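Journal > Household > Tableware

Everyday Tableware: A Review of What the Kitchen Requires

Last updated: July 17, 2026

The purpose of this entry is to record the present arrangement of tableware in the household. The previous entry on the subject, posted in November, dealt with the contents of the upper cabinets and prompted a number of letters. Readers wished to know which pieces remain in daily use and which have been retired.

The household maintains settings for four persons. A larger service of 32 pieces, inherited from an aunt, is kept in the hall closet and brought out when relatives visit. For ordinary meals, plastic mugs and bowls have replaced most of the stoneware. They are light, they stack without complaint, and a fall from the counter is of little consequence. Color has been permitted to vary, and no attempt has been made to assemble a matching set.

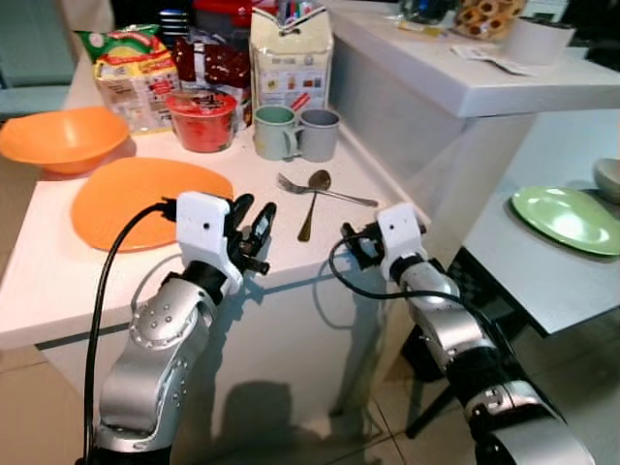

Mugs, cutlery and the orange bowl at the kitchen counter.

Dry goods continue to share the counter with the dishes. Ms. Sandamali Debnath has proposed in correspondence that all packages be moved to a shelf. The proposal is a sound one and remains under consideration, pending the purchase of brackets. Until then, a tall carton will go on serving as a holder for small items, and cutlery will be set out by hand before each meal. 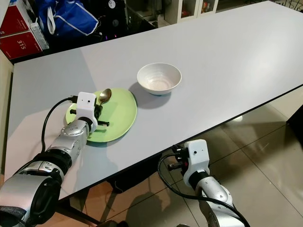
Breakfast is the meal for which these arrangements matter most. It is served at eight, and the same few pieces are washed and returned to use before noon. The preference in this house is for a bowl with some texture on the outside, which gives a better hold than a smooth glaze. The white ceramic bowl is ribbed in this manner and has accordingly been retained. A flat plate such as the light green one is suitable for toast, and it also provides a place for the spoon, so that the tabletop need not be wiped twice.

Two matters are deferred to a later entry: the chipped serving dish, and the question of whether the inherited service should be divided among the cousins. Úna Ó Súilleabháin has asked to be informed of any decision regarding the gravy boat.

Contact | © 2026 Household Journal | Back to top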